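Workshop notebook, May
Glue drying trials, continued

Back to the hide glue. The batch from Pevanbridge came in yesterday, a sack of amber grit that smells of what it is. The old Vevura stock ran out halfway through the last set of joints, so any comparison between the two is now ruined in the usual way. I have written OLD and NEW on the offcuts in pencil. Please do not sand them.

09.40. Soaked 100 g of the new stuff in cold water. It swelled up faster than the Vevura ever did and looked like frogspawn by the time I had found the thermometer. The thermometer was in the tea drawer. No comment.

10.30. Glue in the pot. The Honkanen heater overshoots if you trust the dial, so I set it low and went by the thermometer. Runs off the brush in a steady string, no lumps. A skin forms if you leave the lid off, so leave the lid on. I left the lid off.

11.15. Made up 12 lap joints, beech to beech, same plank as last time apart from the three with the knot in, which I am calling "the interesting ones". Warmed half of them on the radiator first. Ran out of small clamps at joint 8 and used the big ones with packing, which will have given more pressure than the others got. Noted here so that whoever reads the results can be disappointed in advance.

Open time is short. I would say shorter than the Vevura, but I was also talking through most of it. The cold pieces had started to gel before the clamp was on, and two of them slid about like a bar of soap and had to be pushed back square. The warmed ones behaved. Old books all say to warm the wood, and I have now spent a morning confirming the old books.
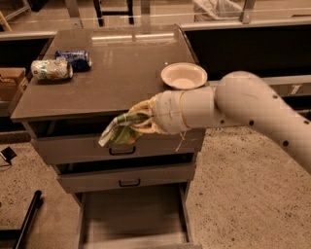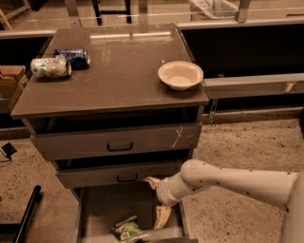

Grey cabinet, robot arm and crushed cans, both shots.

14.00. Squeeze-out has gone to rubber. Peeled it off with a blunt chisel, very satisfying, best part of the job. Left a strip on joint 5 to see whether it stains under oil. Last time I wiped everything with a hot rag and then complained for a week about raised grain.

14.20. Rang Ramville about the beech. They can do the same thickness again but want to sell us a whole board. We do not need a whole board. I have ordered a whole board.

15.10. Put the leftover glue in a jar in the fridge, labelled GLUE on the lid and on the side. It does look a good deal like apple jelly. It can be reheated once or twice before it loses its strength, so use it up first and don't start fresh.

Still to do: break the joints. They need to sit overnight at least, and longer if the heating goes off again. Try a pinch of salt in the next pot to slow the gelling, in a separate batch, with the amount written down this time. Find the other small clamps. Check whether the pull gauge still sticks near the bottom of its range, and if it does, tap it as before and write "tapped" next to the reading.

Brushes are soaking in the blue bucket.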